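Members' Board – Building and Grounds – Proposed change to the small electronics disposal policy

Posted by a_zamfir, 26 May 2019
Members are advised that the Dumitrescu Street residents' association is reviewing its rules on discarded electrical goods. Under the present arrangement, households may leave items in the ground-floor store until the August collection by Stellitz. The proposal is to end storage and require each household to bring its own items to the municipal depot. Comments are invited before the vote.
Alina Zamfir, Secretary 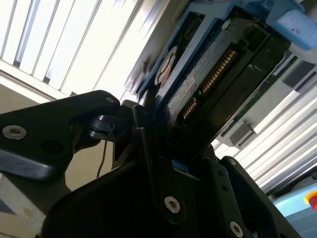
Posted by n.pirvu
Does the proposal cover batteries and light bulbs as well?

Posted by a_zamfir
Batteries and bulbs remain under the separate hallway bins and are not affected. The proposal concerns items with a plug or a charger.

Posted by Chrysoula_S
I wish to record my objection. The depot is open during working hours only, and several residents on the upper floors do not drive. The Stellitz collection cost the association 230 last year, divided among all households. I consider that a reasonable charge for a service used by most of the building. If storage ends, the same goods will be left beside the general waste – as they were before the present rules were adopted.

Posted by o_marinescu
I must respectfully disagree with the previous member. The store was intended for bicycles. At the last inspection it held old computers, two televisions and a washing machine,
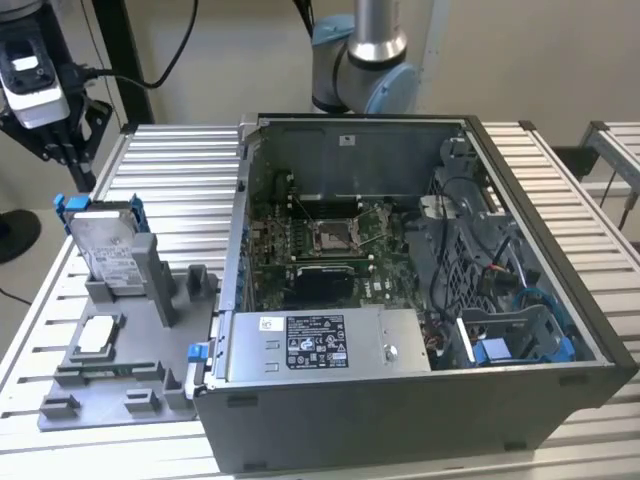 and the bicycles had been moved to the stairwell, contrary to the fire rules. The cost of collection is a secondary matter. The association is answerable for a clear exit route, and I do not see how that duty can be met while the store is full.

Posted by Chrysoula_S
The fire rules can be met by setting a limit on the store. That does not require closing it.

Posted by dorin.radu
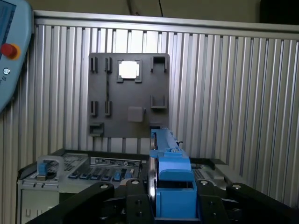
I would suggest a middle course, with a limit of 4 items per household and a written label on each. The label should state the flat number and the type of material where it is known. Plastic and metal are often joined in one part, as with the blue plastic piece shown here with a narrow silver metal rail along its side, and residents should not be expected to separate them at home. Telteo quoted 145 for a smaller collection, which is less than we pay now.

Posted by n.pirvu
I support the limit. I do not support the labels, which will fall off or be ignored.

Posted by a_zamfir
The suggestion from Mr. Radu will be added to the ballot as a second option. The question of labels will be voted on separately. Members who wish to see the Telteo quotation may request a copy from this account.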